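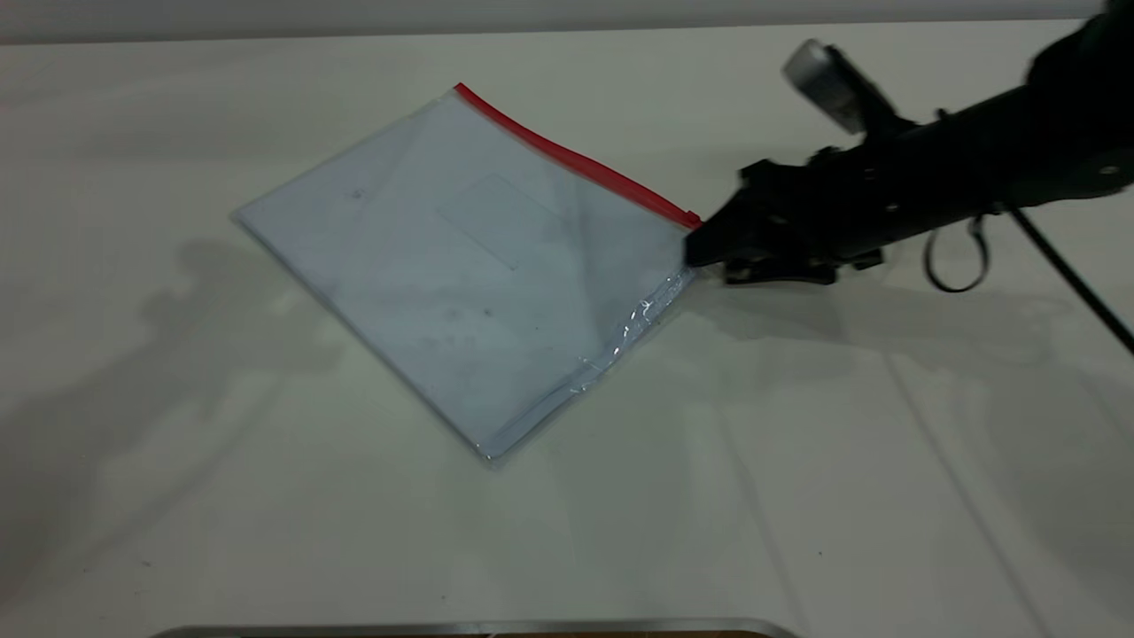 Demande n° 2-48 – Pochettes à fermeture, zip rouge
Statut : résolue en partie
Service : fournitures et classement, bâtiment Leblanc
Ouverte le 9 juillet 2022

Objet : la fermeture accroche au bout, et le plastique se plisse près du coin

Message initial

Bonjour,

Je vous écris au sujet des pochettes transparentes Dilex, modèle à zip rouge, que nous avons reçues pour le classement des dossiers de Bokeo. Nous en utilisons une par dossier. La fermeture glisse bien sur presque toute la longueur, mais elle devient dure dans les derniers centimètres. Si on tire plus fort, le film se plisse le long du bord voisin et le coin se soulève un peu de la table.

Le papier qui est à l'intérieur n'est pas abîmé. Je voudrais savoir si c'est un défaut du lot ou si nous remplissons mal les pochettes. Sur les 20 pochettes du paquet, j'ai remarqué le problème sur 8.

Je précise que je ne suis pas de langue française, excusez-moi si un mot technique n'est pas juste. Je dis « curseur » pour la petite pièce qui ouvre et ferme.

Réponse du support Carnitz

Bonjour,

Merci pour votre message. Pouvez-vous nous indiquer combien de feuilles vous mettez dans chaque pochette, et si elles touchent la fermeture quand la pochette est à plat ? Merci aussi de vérifier que le film n'est pas pris entre les dents du zip.

Complément du demandeur

J'ai fait les essais suivants, toujours sur une table lisse, avec la pochette posée à plat.

Essai 1. Pochette vide. Le curseur va jusqu'au bout sans effort sur toutes les pochettes sauf deux.

Essai 2. Même pochette avec le dossier complet. Le curseur ralentit avant le coin. Le bord des feuilles arrive presque contre le zip.

Essai 3. J'ai tapé les feuilles sur la table pour les aligner, puis je les ai poussées vers le fond. Il reste maintenant une petite marge de plastique du côté du zip. La fermeture est nettement plus facile.

Essai 4. J'ai tenu le coin entre deux doigts, à l'extrémité du zip, et j'ai tiré le curseur avec l'autre main. Le film reste tendu et ne se plisse presque plus.

Je n'ai pas essayé de graisser le zip, je craignais de tacher le papier.

Réponse du support Carnitz

Vos essais sont très clairs. Pour la plupart des pochettes, la cause est le remplissage : les feuilles sont trop proches de la fermeture. Gardez la méthode des essais 3 et 4. N'utilisez ni huile ni savon. Pour les deux pochettes qui bloquent même vides, nous ferons l'échange. Veuillez les mettre de côté avec l'étiquette du paquet.

Concernant les plis déjà formés, posez la pochette sous un livre lourd pendant une nuit. Le film ne redevient pas tout à fait lisse, mais il se range mieux dans la boîte.

Dernier message du demandeur

J'ai appliqué la méthode à tous les dossiers et je n'ai plus de blocage, sauf pour les deux pochettes à échanger. Sous le livre, les plis ont diminué – ils restent visibles à la lumière, cela ne me gêne pas.

Une dernière question : quel stylo conseillez-vous pour écrire directement sur ce plastique ? Avec le feutre ordinaire, l'encre s'efface au doigt. En attendant, je glisse une bande de papier avec le numéro du dossier devant la première feuille.

Suivi : échange de 2 pochettes en attente de stock. Question sur le stylo transmise au service produits.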